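Stimex Publishes Good Practice Guide for Testing Robot Arms in Shared Kitchens

GRODTON, Jul 26, 2022 – Stimex today released a good practice guide for companies that test robot arms on household tasks. The guide covers simulated trials, the records that should be kept from them, and the checks required before an arm is used near people.

The guide contains 220 test items. It applies to single arms with two-finger grippers working at a fixed counter. Mobile robots are outside its scope.

"Most of the questions we get are about what has to be written down," said Felicja Sikora, head of standards at Stimex. "A lab will run a task hundreds of times and keep only the result. We ask for the layout of the counter, the object and the gripper position as well."
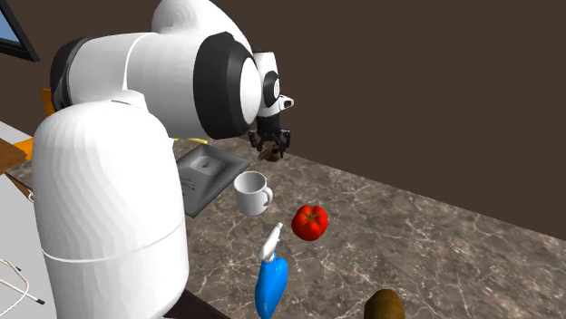

A simulated counter task with a two-finger gripper, a tray, a mug and a tomato.

Under the guide, every simulated layout must mix food, dishes and household containers. Spray bottles and other cleaning products are to be listed separately from food in the test record. Knives are placed in their own class, and any layout that includes one must be reviewed by a second person before the run is accepted.

Each run must also be recorded from at least 2 viewpoints, so that a reviewer can check the gripper when the arm or its base blocks one of them.

Stimex wrote the guide with Sayegh, which supplied 3,432 simulated runs for review. Elibariki Masanja, test lead at Sayegh, said the review changed how his team labels its work.

"We used to mark a run as a pass or a fail," Masanja said. "Now there is a third mark for runs where the recording does not settle it. Those go back in the queue."

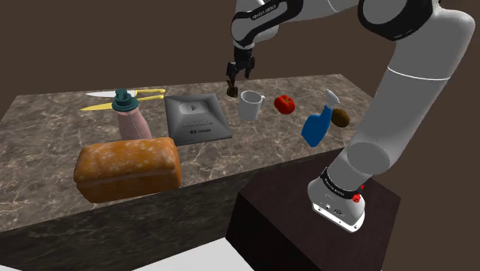 Availability and Training

The guide is free to download from the Stimex website. Training sessions will begin in Grodton in September, with room for up to 300 participants. Comments on the first edition may be sent to Wojciech Śliwiński at the Stimex standards office.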